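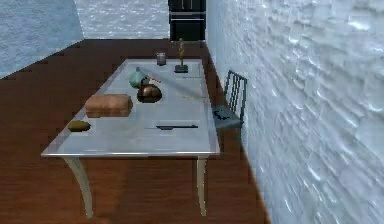

Table room in the sim, default clutter set.

gshirazi
Arm for the garage bench is still waiting on a gearbox, so I'm tuning the planner in sim first. Feltosari build 2181, stock wood floor, rippled wall texture. Grasping the brown block is fine. The knife is the problem: the blade is so thin that the contact solver drops it. Timestep or mesh?

rianne_c
Mesh. Replace the collision hull with a box and pad the thickness. Leave the visual mesh alone.

gbrunton
Disagree. Padding teaches the planner a knife that doesn't exist on your bench. Halve the timestep and raise solver iterations to 20.

gshirazi
Tried 15 iterations already, same result. I'll do 20 tonight. Second issue is the approach – I want to come in over the open floor on the left side of the table, and the planner keeps swinging wide toward the far wall.
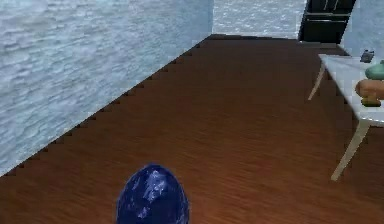

Start pose is the same every run, seed 1404. Table clearance is set to the default.

rianne_c
Default clearance is too big for thin legs. It inflates them into one solid block. Check the cost map before touching anything else.

gbrunton
Agreed on that one. Still no on the padding.

gshirazi
Cost map does show one block. Lowering it now. Iterations at 20 hold the knife for half the lift, then it slips.

rianne_c
So, mesh.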